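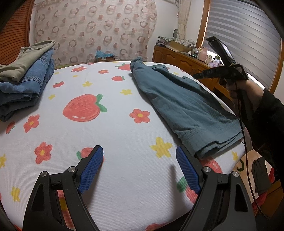
The case for building automation at home deserves a more serious hearing than it usually receives. Commercial suppliers such as Brekke and Drurnis design for the factory floor, where every part arrives in the same position. Household work offers no such order, and those who wish to automate it should be encouraged to build and test their tools in the rooms where the work is done.

The Trasus project supports this view. Its members chose laundry as their subject and a two-fingered gripper as their tool. Cloth is a demanding material. It wrinkles, it hides its own edges, and a pair of trousers never lies the same way twice – a difficulty that a rigid test block cannot reproduce. 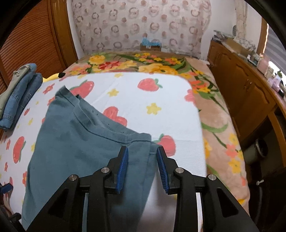
A black gripper with ridged blue pads at the edge of a teal-blue T-shirt.

Critics will reply that a shared workshop such as Nolero has better benches and better light. It does, and parts should be made there. The trial of a finished tool is a separate matter. A patterned sheet and a crowded cabinet are the ordinary conditions of use, and a design that fails among them is not ready. Workshops should therefore lend equipment to members for home trials, with a loan period of no less than two weeks.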